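Drying dishes on a cloth mat: how much water are you leaving under the stack?

Forum: Kitchen Benches and Sinks
Started June 29, 2023

tarn_and_tile
We gave up the big rack in January to get some bench space back. Washed crockery now goes on a woven cloth mat to the right of the sink. The bench is white laminate, 44 mm thick, with a join 31 cm from the sink cut-out. I've started to see a faint swelling along that join and I want to sort out the cause before I reseal it.

Current method: wash in a plastic basin, rinse, stack plates flat on the mat, put away before bed. The mat is a Vevden, cotton face, no backing. My partner says the mat is fine and the join was badly sealed to begin with. I suspect both.

lowflow_reg
Flat stacking is your problem. Two plates face up, one on the other, hold a film of water between them that has nowhere to go except the foot ring of the bottom plate, and then into the cloth. Ours did the same at the old place. 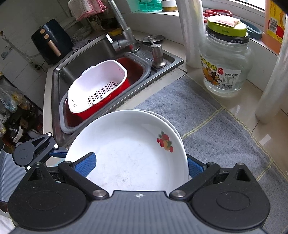
Separate them on edge for the first 18 minutes and most of the water is gone by gravity. After that you can stack however you like. An unbacked cotton mat stores water well and releases it slowly, in both directions, and the bench gets its share.

hobnail
Disagree with reg on the edge-drying. Plates leaned against a backsplash slide, and then you're buying plates. A mat with a waterproof backing fixes it. I have the Skjelbred one, it is ugly and it works. Wring it and hang it over the tap at night.

lowflow_reg
A waterproof backing keeps water off the bench only until it runs off the edge of the mat. It also grows mould underneath if it never gets lifted. I'd sooner have something breathable and swap it daily.

tarn_and_tile
The mat gets swapped every second day. Might be too long.

clamp_meter
Bowls are worse than plates and no one has mentioned them. Anything with a deep foot traps air if you turn it over on cloth, and the inside stays wet until you lift it. Upright, the water just pools in the bottom. I towel the inside, then leave them upright. Takes a few seconds per bowl.

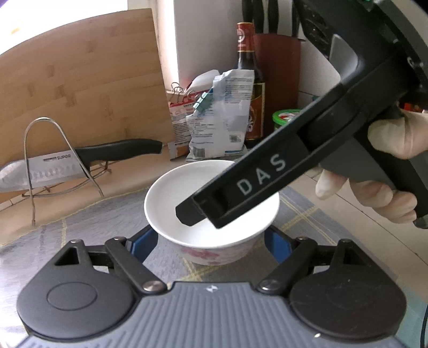

Cloth choice matters as much as position. A flat weave lets the foot of a bowl sit level and you can feel with a fingertip whether it's damp, whereas waffle hides it. Mine is the gray-blue sort with thin yellow lines and a stitched edge, and the stitching is always the last part to dry, so I keep that side off any joins. For the swelling itself, scrape out the old bead, leave it open 2 days, then run a neutral-cure silicone. Clallar or Sanora will both do it.

hobnail
Two days is short for laminate that has already swelled. I'd give it a week and keep the dishes on the other side of the sink.

clamp_meter
Depends on the core. If it's chipboard, a week won't flatten it either. You're drying it out so the silicone will bond – the bump stays.

tarn_and_tile
Chipboard, going by the cut-out under the sink. Will scrape the bead on the weekend and dry the plates on edge in the meantime.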